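Budgeting for a second arm, what am I forgetting?
Forum: Small Labs and Home Shops > Buying and Planning

clokfan_b
Posted 6/1/21
Hi all, longtime reader, first real post. I have one tabletop arm going right now, doing pick and place with toy groceries, and I've been told I can put in for a second one. The quote I have from Clokside is $2678 for the arm, a two-finger gripper and the wrist camera. I need to hand in a number this month and once it's in, it's in. No going back for more until next year.

So what did you end up paying for that wasn't on the quote? I've got the arm and shipping on my list and that's pretty much it. Feels short!

gritty_pete
A table. I'm serious. We put ours on a folding table the first time and every fast move shook the whole thing. I ended up getting a Duvwood bench and bolting the arm down and it was the best money in the whole project. Put the bench on the list before anything else.

mapleandwire
Spare fingers and fingertips, whatever your gripper takes. Also a second power supply. Ours died on a holiday weekend and we lost 9 days waiting on a part that fits in a mailer.

And ask Clokside if that quote has the controller in it. When I got mine from them it was a separate line and I didn't notice until the box showed up.

clokfan_b
Ohh, good call on the controller. Just checked and it says "control unit sold separately" in the tiny print at the bottom. Great. So I was already short and didn't know it.

tallboy77
I'm going to be the grump here. Why a second arm at all? How many hours a day is the first one moving? Most people I know who bought 2 have one of them sitting under a sheet. I'd put that money into a better camera and somebody's time to reset the table between runs, which is where all your hours go anyway.

gritty_pete
Disagree with tallboy. If you only have one and it goes down, you're done until it's fixed. The second one is your spare parts bin if nothing else.

tallboy77
That's a pretty expensive parts bin, Pete. You could buy every spare for that arm and still have lunch money.

mapleandwire
You're both kind of right? I'd ask what the second one is for. If it's the same job on the same kind of table, then sure, twice the runs. If it's for some job you haven't figured out yet, wait a year.

clokfan_b
Same job, same kind of table. Put the food on the plate, take it off, mix it up, go again. The arm isn't running every minute, I'll give tallboy that, but when I'm changing something on it I can't collect anything, and that's what is bugging me.

Props are the other thing I never budgeted for the first time around. I figured play food is cheap, who cares. Then you want fruit in a few shapes, and bottles, and a plate that isn't the same color as the table, and every piece needs a double so both stations match.

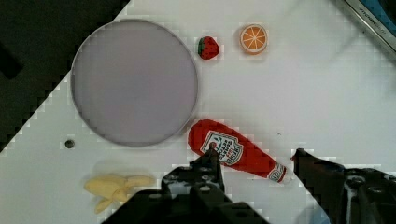
I'm putting $100 down for play food and dishes for the new station, and I'd love to hear if that's way off. The ketchup bottle is the one I'd buy extras of first. It's a long shape and how it's lying makes a big difference to how you'd go in for it, so I use it a lot more than the fruit.

zarnitz_owner
That sounds fine for props. I run a Zarnitz arm, so not the same gear, but the toys are the toys. Get them all in one order if you can. I went back for more of the same set and the reds didn't match the old ones.

One more for the list: a lamp. My corner of the room gets sun in the afternoon and I spent a whole June moving shades around before I just bought one.

tallboy77
OK, same job and same table is a better reason than most. I'd still get a price on a used one. Rodrigues had some refurbished arms listed last I looked, and they'll tell you what was replaced if you call. Don't email, they take forever.

clokfan_b
Calling them tomorrow! New list so far is arm, control unit, shipping, bench, spare fingertips, power supply, props, lamp. If the used price is good I might squeeze the better camera in too, so tallboy gets his way after all.

mapleandwire
Add clamps and cable ties. And let us know what Rodrigues says, I might want one myself.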